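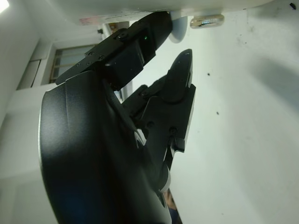
Screw heads on the black plate

Section 3: Putting the Gultent shelf together

I've built more of these than I care to admit, so let me walk you through it the way I do it at home. Set aside an evening and clear some floor!

1. Lay both side panels flat with the Okia label facing up. Mine had the label on the wrong side of one panel, so check the drilled holes too.

2. Push the dowels in by hand. If one won't go, twist it a little – don't reach for the hammer yet.

3. Start every screw loosely before you tighten any of them. I skipped this once and had to take the whole thing apart again.

4. Stand the frame up with a helper (mine is usually Usha Gounder from next door) and slide the back panel down the grooves.

Note: The tall version is 1,980 mm high and 400 mm deep, so measure your ceiling and give yourself room to tip it up.

Caution: Fix the wall strap before you load a single book. Small kids climb, and so do cats.

5. Hang the doors last. Turn the hinge screw a quarter turn at a time until the gap looks even to you, then put on the caps from bag 3.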